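Robotics club hopes 1,471 tries will teach a machine to tidy up

The Hendier after-school robotics club wants a robot arm to clear a desk by itself before the end of April. Whether it will is another matter. Last year's entry in the Bristano student contest, a sorting machine, finished near the bottom after dropping most of what it was handed.

This year the students are starting without the arm. They work a gripper by hand, picking up everyday objects over and over while a camera on the tool records each try. The club's log stood at 1,471 tries on Saturday. Of those, 226 were thrown out as unusable, and the log doesn't say what went wrong.
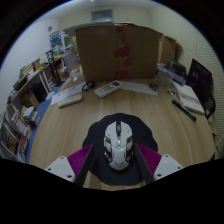
The hand-held gripper at a gaming mouse on the club's work table.

Club adviser Renata Adamczyk says the recordings will train software the students have named Dauda. "They've put in the hours," she said. "I'd like to see it work on a desk it hasn't met before I get excited."

So would we. The club has yet to show Dauda moving anything in public, and a demo planned for last month was called off the same afternoon. Adamczyk would not give a success rate. The contest allows up to 5 minutes per desk, and judges choose the objects.

The club is also asking parents for money toward a second gripper. It has not published a budget. Families can put questions to the students at the open session in the Clorkum building, Saturday at 2 p.m.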